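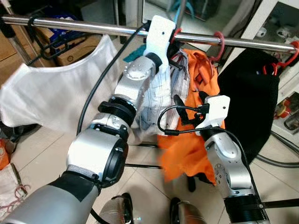
Figure 6. Both arms working at the garment rod.

Section 6. Rules for working at the rod and on the floor

This section covers garment handling with the two-arm unit. It applies to every operator and to anyone who works within reach of the arms. Read it together with Section 3 (Emergency stop) and Section 5 (Powering the grippers). The rules are the same at the Lollholm and Brillero sites unless a note says otherwise.

6.1 Before you start

1. Name one operator for the session and write the name in the log. Only that person gives the start command. If the operator leaves the room, the session is paused until he or she is back.

2. Check the emergency stop. Press it, confirm that both arms hold position, then release it. A stop button that was checked in the morning is checked again after the lunch break.

3. Walk the reach area. The boundary is 90 cm beyond the farthest point either gripper can touch. Nobody stands inside it while the arms are live.

4. Pull on the rod by hand at both ends. It must not turn or slide in its supports. A rod that slopes a little can be used, but a rod that moves cannot.

5. Follow each gripper cable from the wrist back to the base with your hand. Look for cuts, flattened spots and loose connectors. A connector that is not in use must be capped or tied back.

6. Set the speed limit to the Kukus garment profile. Do not use the open-floor profile near a rod.

NOTE: The Kukus profile loads with the grip force set low. If a garment slips, change the grasp point first. Grip force may be raised by up to 2 steps in a session, and the change goes in the log.

6.2 Working at the rod

1. Bring one arm to the rod at a time. Wait until the first gripper is holding still before you move the second.

2. When one gripper is on the rod or on a hanger hook, treat that arm as fixed. Do not command a base move until it has let go.

3. Grasp loose fabric by a fold. Avoid buttons, zippers, straps and drawstrings.

4. Keep the cable loops in view. If a loop passes behind a garment or over a hook, stop, open the grippers, and clear it by hand with the arms disabled.

5. Do not reach between a gripper and the rod for any reason while the arms are live. This includes catching a garment that is falling. Let it fall.

CAUTION: The printed gripper fingers can crack at the screw holes. Replace the pair, left and right, after 307 grasp cycles or at the first visible crack. Do not glue a finger and return it to service.

6.3 Picking up from the floor

Floor work has caused more stops than rod work at both sites, mostly from cables and from thin items that the planner does not see well. The extra rules below were written by Selamawit Birhane and Mulugeta Endale after the December review.

1. Before the arms are lowered, decide which items are to be picked up and in what order. Tell the second person out loud. 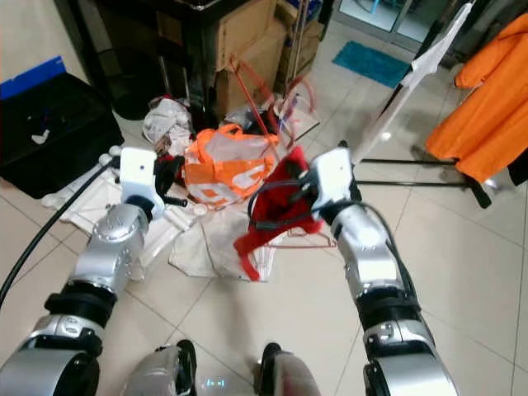 2. Start with the item on top. If two items are tangled together, lift slowly to a low height and pause. If the second item comes up too, set both down and choose another grasp point.

3. Wire hangers are picked up last, one at a time. The ends can catch in fabric and in the cable sleeves.

4. Plastic bags are lifted only when you know what is in them. If you do not know, disable the arms and check by hand.

5. Small hard parts such as caps and clips are removed by hand with the arms disabled. They are not to be left near the base.

6. Keep the lower edge of the gripper clear of the tile. Contact with the floor counts as a stop event even if nothing is damaged.

WARNING: Never step over an arm that is extended at floor level. Walk behind the unit, or wait until the arms are raised and disabled.

6.4 Ending the session

1. Open both grippers and confirm that they are empty.

2. Raise the arms to the park position, then disable them.

3. Coil slack cable loosely. Do not wrap it around a joint.

4. Fill in the log: operator, garments handled, stop events, changes to grip force, finger pair number and cycle count.

Report any stop event that involved a person, however minor, to Yolanda Marín before the unit is used again. Questions about the gripper fingers go to Radosław Kalinowski. Spare finger pairs are ordered from Yimer under item 73. Order a new pair when you open the last one in the drawer.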